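Automation at the Trarner repair and kitting works

The Trarner works is a returns, repair and kitting facility in the town of Gilten. It handles board games, craft sets, toy cases and other small household goods that are sent back by shops or collected from lending schemes. The site is best known for the gradual introduction of robot arms into its sorting and packing rooms, a change that has altered the duties, training and working hours of most of its employees.

Background

The works opened as a hand-packing shop. Goods arrived in mixed lots, were emptied onto long benches, checked against a parts sheet and packed again for sale or loan. The work called for little machinery. Experienced packers could often tell from the weight of a closed case whether a set was complete, and new employees learned the trade by sitting next to them for several weeks.

As the range of goods grew, the parts sheets became longer and harder to keep current. By the time the first robot arm was bought, the catalog listed 3,359 separate items, many of which differed only in color or size. Errors in packing were the main cause of repeat returns, and wrist and shoulder strain was the most common reason for sick leave.

Introduction of robot arms

The first arm was installed on a trial basis to move closed cartons from a conveyor to a pallet. It was later joined by four more, bringing the total to five. The arms were supplied with two-finger grippers and wrist cameras, and were programmed by the automation office of Polishchuk, an engineering contractor that kept a small staff on site during the first year.

Moving cartons proved simple to automate. Handling the contents did not. Hard parts of a regular shape, such as blocks and counters, could be picked up with few failures. Soft or flexible parts, including laces, cords, cloth bags and elastic bands, were a continuing source of stoppages. A cord has no fixed shape, and a grip that succeeds on one attempt may close on nothing the next time or lift several loops at once.

For this reason the works adopted a method in which employees guide an arm by hand controls through a task, and the recorded movements are used to prepare its later programs. Practice takes place in a separate room, partly at floor level, with worn goods that can no longer be sold.

Changes to jobs

The largest change concerned the packers. Before automation, nearly 200 people were employed at the benches in the busy season. The number of bench positions has since fallen, mainly through retirement and transfers to the repair section. A new grade, known at the works as cell operator, was created for employees who supervise an arm, clear stoppages and guide it during practice.

Cell operators are drawn from the packing staff. Their training lasts 24 working days and covers safe entry to a cell, use of the hand controls, basic fault finding and the keeping of a stoppage log. Knowledge of the goods is treated as an entry requirement. Applicants are asked to sort a mixed lot by hand before they are given time on the controls.

The pay scale for the new grade was a matter of dispute. Bench staff had been paid partly by output, and operators could not be measured in the same way. A fixed hourly rate was agreed after a period in which both systems were in use. Employees who remained at the benches kept the output payment, but the simplest lots had by then been assigned to the arms, and the remaining lots took longer to pack. The output targets were lowered in August of the following year to reflect this.

Working conditions

Reports of strain from lifting declined after the carton work was automated. Complaints of a different kind increased. Operators described long periods of watching broken by short periods of close attention, and some reported eye fatigue from following the camera view on a screen. Shifts at the controls are now limited to two hours, after which the operator moves to bench or repair duties.

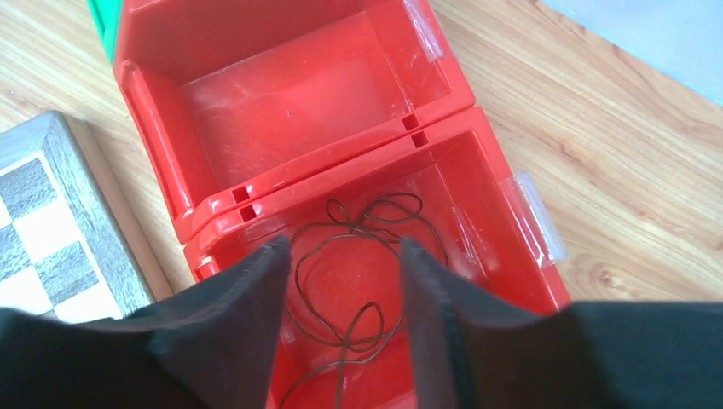 Noise in the packing rooms is lower than before, although the loss of the shared benches is often mentioned in staff surveys. Conversation between packers had served as an informal means of passing on knowledge about particular goods. The works has tried to replace it with a brief meeting at the start of each shift, where items from the stoppage log are read out and discussed.

Later developments

A second site operated by the same owners at Zododstead took up the operator grade but chose to keep all packing of flexible parts on the benches. Staff exchanges between the two sites are held each year. The Trarner works has continued to practice these tasks with the arms, and its stoppage log remains divided into hard parts, flexible parts and containers.

See also

Kitting
Human-guided robot training
Returns handling
Job rotation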